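The Fletari linen tea towel, undyed, with hanging loop
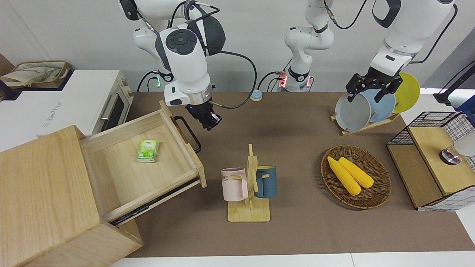
Do they need washing before you use them the first time?

Three times, if you can bear it. New linen has a finish on it from the loom and it simply pushes water about until that's gone. Do a warm wash, then another, then another (I put mine in with the sheets so I'm not running the machine for the sake of it) and by the third go you'll wonder how you ever dried a glass with anything else.

I've been selling these for long enough now that I can't imagine the shop without them. They come from a small weaving shed, Vlachou, where Zoi Panagiotou runs the looms with her cousin Thanasis Galanis and, on busy weeks, his daughter Ifigeneia. One of the looms dates from 1946 and it makes a terrible racket, but it gives a lovely firm edge that doesn't curl up after a hot wash. I've stood next to it. I couldn't hear properly until teatime!

The cloth itself is pure flax, plain weave, left the colour it comes – a sort of oatmeal that goes paler over the first year. There's one thin blue stripe down each long side and that's your lot for decoration. I did try a red stripe a while back but it bled on a few people's whites, and I had some very cross emails, so blue it is.

Size and weight

Each towel is 48 by 72 cm before washing. It'll lose a couple of centimetres in length over the first few washes and then stop. If you want one to line a bread basket or to cover a big mixing bowl, go for the large, which is 60 by 90. The large is also the one I use for draining salad, all bundled up and swung round my head in the back garden.

They're heavier than most. People sometimes write to say they feel stiff out of the packet, and they do! Linen starts off like cardboard and ends up like an old shirt. If you prefer something soft from day one I also stock the Sokton cotton towel, which is half the price and perfectly nice, only it won't last as long and it does leave a bit of fluff on wine glasses.

The loop

I'm a bit of a bore about the loop. The old ones were sewn on at the corner and they tore, every one of them, usually because somebody (me) pulled the towel off the hook without lifting it. Zoi moved it to the middle of the short side and now it's stitched through the hem with a bar at each end. I haven't had one back since. It fits over a normal cup hook or the rail of a cooker, but it's too small for one of those big round door knobs.

Looking after them

Wash at 40 or 60. No fabric softener, please, as it coats the fibres and then they won't soak anything up. If you've already done it, a wash with a cup of white vinegar usually sorts it out. Line dry when you can. A tumble dryer is fine now and then, but take them out while they're still slightly damp or you'll get creases that only a hot iron will shift.

Tea stains come out with a long cold soak. Beetroot and turmeric I can't help you with. Mine has a yellow patch the shape of a boot and I've grown rather fond of it.

Please don't use them as oven gloves. Thick as they are, a folded towel lets heat through faster than you'd think, and a damp one is much worse. I sell proper quilted ones by Vosberg on the kitchen textiles page.

What people ask me

Can I have them embroidered? Yes, initials only, up to three letters, in blue or dark green. Somkiat Jaidee does these for me on Sunday evenings, so anything ordered early in the week will wait a few days. Embroidered ones can't be returned unless there's a fault.

Are they any good for polishing glasses? They're very good, after those first washes. Spyros Karras has bought them for his restaurant for years and he keeps a separate pile just for the glasses, never washed with anything that's touched grease. I'd copy him if I were tidier.

Do you sell seconds? Sometimes. A second will have a slub or a wobbly stripe and nothing worse. I put them up in September when I do the stock take, and they go quickly, so join the mailing list if you want a nudge.

Ordering

Item number 348 is the standard size and 3509 is the large. Sold singly or in fours – the fours come tied with a bit of selvedge tape that's handy for tomato plants afterwards. There are 143 of the standard left from this batch and the next lot is still on the loom.

Postage is the same however many you buy. Unwashed towels can come back within 30 days, in whatever packaging you've got lying about. If you've washed one and there's a fault in the weave, send me a photo and I'll post another out.

Goes well with: linen dishcloth, beech peg rail, Vosberg oven gloves, unscented laundry flakes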